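Workshop notebook, August — walnut oil finish, second round

Picking this up after lunch, with the windows open and the fan going, so forgive the handwriting.

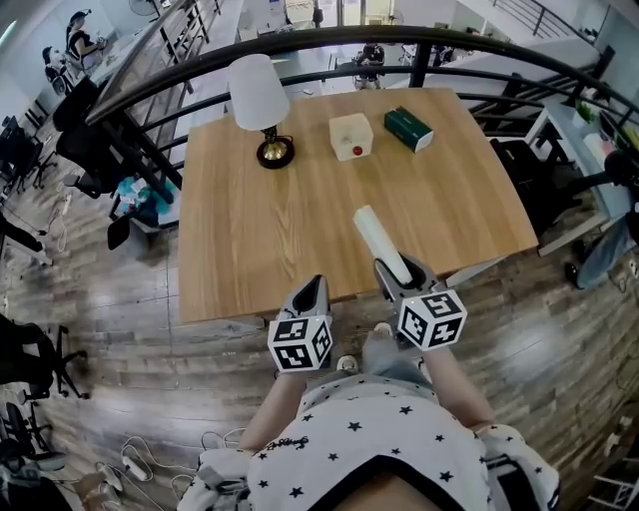
The Isaksson oil went on the three test boards this morning and I have to say I'm a good deal happier than last time! I thinned the first coat with a splash of the Sumell citrus solvent, let it sit 15 minutes and wiped it back hard (harder than feels polite, really). Board 2 still has that sticky patch by the knot. I sanded it down to 1000 grit in the spring and I suspect I closed the grain up too much, so next time I'll stop a lot sooner.

Sixten Lindholm came by and we got talking about the Lurnley job — he'd like the shelves a shade warmer, and he may well be right, though I'd want to see a sample in evening light before we change anything.

Rags are hung outside on the line, one by one, please leave them there overnight. Second coat tomorrow after coffee. Must ask Gravuvmont whether the ash has shipped yet.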